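FOR IMMEDIATE RELEASE
2 October 2022

Grumgate Sleep Clinic to open tapering service for people on long-term sleeping pills

PREKNESS – Adults who have been taking prescription sleep medicine for months or years will be able to get supervised help coming off it at the Grumgate Sleep Clinic starting in November. New service. No referral needed for the first visit. Patients already on the Grumgate books can book now.

The program is called Koivisto, after the street the clinic sits on, and it's open to anyone 18 and over who takes a nightly benzodiazepine or one of the so-called Z-drugs and wants to cut down or stop. Funding for the first year comes from the Drasau Health Fund.

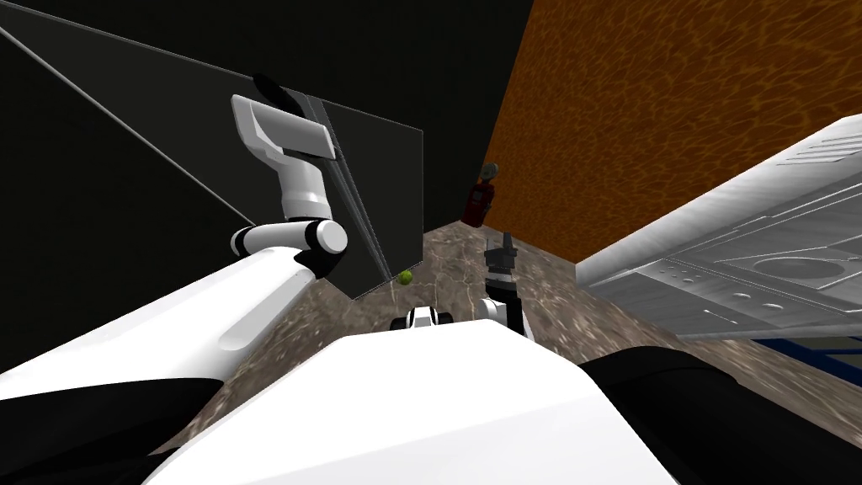
Joni Tikkanen
Communications, Grumgate Sleep Clinic

Most people on these pills started them for a good reason. A death in the family, a surgery, a bad stretch at work. The prescription was meant for a couple weeks and then it got refilled. And refilled. Stopping all at once can bring the insomnia back worse than before, along with anxiety, sweating, shaking and in some cases seizures. So please don't quit cold turkey after reading this. Talk to your prescriber first.

The clinic ran a pilot before signing off on the full service. 196 patients were invited, 191 came in for at least one visit. Three left the pilot early because they moved out of the area. A write-up is being prepared and will be posted on the clinic website when its finished.

What patients get: a full medication review at visit one, including over-the-counter sleep aids, alcohol and any opioid pain medicine. A written taper plan, agreed with the person's own doctor. Phone check-ins between dose cuts. Group or one-on-one sessions of cognitive behavioral therapy for insomnia, patient's choice.

"We go slow," said Spyros Vukčević, the clinic's medical lead. "If a cut goes badly we hold the dose and wait. Some folks will take most of a year and that is fine with me. I'd sooner have somebody on half a pill and sleeping OK than at zero and miserable."
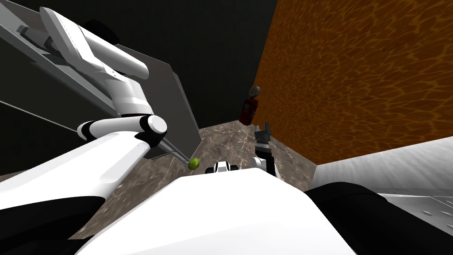
Opioids are the part we want to stress. Anyone who takes a sleeping pill together with an opioid painkiller has a higher risk of slowed breathing and overdose, and alcohol on top of that makes it worse again. Patients on both will be seen first. They'll also be offered naloxone to keep at home, plus a short lesson for whoever lives with them.

The service can't take people who are pregnant or who have had a withdrawal seizure before – they need hospital-based care and we will help set that up. Same for anyone under 18.

"People come in embarassed," Vukčević said. "They took what they were given. There's nothing to be embarrassed about."

Places for the first year: 476. Evening visits are available, video visits too for follow-ups but not for the first appointment. Most insurance accepted, sliding scale for those without. Bring all your bottles, even empty ones.

To book, call the Grumgate front desk or stop by in person. Reporters wanting to speak with Dr. Vukčević should go through the communications office, mornings are best.

Grumgate Sleep Clinic is an outpatient clinic in Prekness treating insomnia, sleep apnea and restless legs in adults.

If you or someone with you has trouble breathing, can't be woken up or has a seizure, call 911.

###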